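Home > Furniture > Tables & Work Surfaces

Print this page | E-mail to a friend

The Belay Tabletop in Pale Gray

A good table does a lot of quiet work in a house. It holds the mail and the elbows and the half-finished puzzle, and then somebody wipes it down and it holds supper. We have been selling tables at Prosura long enough to have gotten a bit soft about them, and of all the ones on our floor the Belay is the one our own people keep taking home. (Morfudd Parri in the front office has 2 of them, pushed end to end, and she will happily tell you about it if you call in the morning.)

The Belay is a plain top. We want to say that right away, so that anyone hoping for a carved edge or a nice bold grain can head on over to the Castuseck page, where there is plenty of both. What you get with the Belay is a flat, calm, gray-white surface with no pattern at all, in a shade we went back and forth over for most of one spring. The first samples were too creamy and looked yellow next to anything white. The second batch was a true gray, and it made the showroom feel like a bus station. The color we settled on sits between the two and leans a little cool, and depending on the bulbs you have at home it can look nearly white at noon and a soft blue-gray by suppertime.
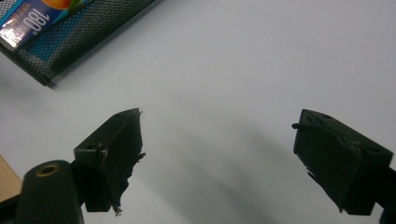

Belay top in pale gray, in soft light.

The finish is a low sheen, which we picked after living with a shiny one for a few months and getting very tired of seeing the ceiling light in it. On the Belay you get gentle, blurry shadows and hardly any glare, and if you do close work at a table — sewing, model kits, sorting beads, doing the taxes — your eyes will notice by the end of the evening. Small dark parts are easy to find on it. White thread and clear beads are harder, and for those we suggest laying down a dark cloth or a tray.

Sizes and legs

The top comes in the one size that fits our standard base, and it will also sit on the older Vusov trestles if you already own a pair. Please check the underside of your trestles first. The early ones had a narrower crossbar and need the adapter strips, and we keep those behind the counter and will put them in the box at no charge if you ask. The bolts go in from below, so there is nothing on the upper side to catch a sleeve or a sheet of paper.

We rate the top for 400 pounds, spread out evenly. That is plenty for a sewing machine, a stack of encyclopedias and a cat, but please don't stand on it to change a light bulb! Ásdís Toft, who looks after repairs for us, has seen what happens to the legs.

Looking after it

A damp cloth and a drop of dish soap will do for nearly everything. Dry it afterward with something soft, and go all the way out to the edges where the water likes to sit. Ballpoint comes off with rubbing alcohol on a cotton ball if you get to it the same day. Permanent marker is a longer story, and you had better write to us about that one before you try anything. Hot pans need a trivet. Skip the scouring powder and the green scrubbing pads, which leave dull patches that show up when the sun is low.

If you cut things at the table, use a mat. The surface is tough, but a craft knife is tougher, and a pale top shows a scored line more than a dark one would. Little scuffs usually buff out with a dry cloth and some patience.

Ordering

The tabletop is sold by itself or together with the base. We made a first run of 1,000, and a second run is due in May with the same color and finish. Schools and workshops that need several at once should write to Agustina Salinas, who can work out the delivery and will also mail you a sample chip, so you can hold it against your own walls and floor before you make up your mind. We do recommend the chip. Colors on a screen are only ever a cousin of the real thing.

Filed under: Tables, Craft Room, Home Office, Plain Colors

Print | E-mail

Reader comments (3)

Natnael Tekleab
I've had mine in the garage for soldering and small repairs, and the light color is great for finding dropped screws. I did put a mat down after the first week. Wish it came in a longer size.

Kheri Masanja
Does the gray match the older Vusov shelves? I have the pale ones from before the name change and would hate to be one shade off.

Agustina Salinas (Prosura)
Hi Kheri, it's close, but the shelves are a bit warmer. Send me your address through the contact form and I'll put a chip in the mail for you.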